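4. Alta de un proyecto en el tanque de ensayos Korley

Antes de empezar, compruebe que su cuenta de Gristier tiene el perfil «Ensayos». Con el perfil «Consulta» no aparece el botón Nuevo proyecto.

4.1 Crear la ficha del casco

1. Abra Gristier y pulse Proyectos > Nuevo.
2. Escriba el código del modelo tal como figura en la placa de popa.
3. Introduzca eslora, manga y calado en metros. El separador decimal es la coma.
4. Cargue el archivo de formas exportado desde Gemix. El nombre no puede superar los 14 caracteres.
5. Pulse Validar.

Nota: si la validación devuelve el aviso «Carena abierta», vuelva a Gemix, cierre las superficies de la cubierta y exporte de nuevo.
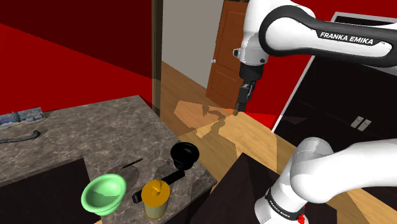
4.2 Reservar el carro de remolque

1. En la pestaña Calendario, elija un turno libre. El primero empieza a las 9 y cada turno dura 90 minutos.
2. Indique el número de pasadas. El máximo por turno es 5.
3. Seleccione el tipo de ensayo: resistencia, autopropulsión u olas regulares.
4. Guarde la reserva y anote el número que aparece arriba a la derecha.

Precaución: no lastre el modelo fuera del foso de preparación. El peso debe repartirse con el casco a flote.

Nota: los ensayos en olas requieren el generador Guthrie, que se reserva por separado (apartado 6). En noviembre el generador está en revisión y no admite turnos.

4.3 Modificar o anular

Las reservas se anulan desde la misma ficha hasta la víspera. Pasado ese plazo, escriba a Soledad Quiroga, responsable de programación del tanque, indicando el número de reserva.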